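Keeping the Parish Registers: An Interview with Fiona Paterson

Records Office, Cistmont, 2020-12-11
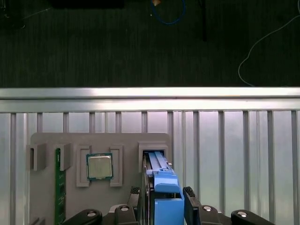 Fiona Paterson describes the past year at the Records Office as one of slow and careful work. The registers of Namness, 906 volumes in all, came into the care of the office in January, and the first task was to decide which could be handled safely by the public.

"People expect us to begin with the oldest books," she said. "We began with the ones in the worst condition, and several of those date from the last century."

Of the volumes examined, 68 required repair before they could be opened fully. The bindings were treated by the conservation studio at Grornero, where pages were cleaned, mended with thin paper and sewn again by hand. Four remain at the studio.

Ms. Paterson was asked whether copies would in time replace the originals in the reading room. She replied that they would not. "A copy gives you the words," she said. "A family tracing a burial often wants to see the page itself - the ink, the corrections, the name squeezed into a margin."

Readers may request up to three volumes a day. Requests for the Chu family papers, which arrived with the registers, should be made in writing, and the office asks that visitors bring pencils only.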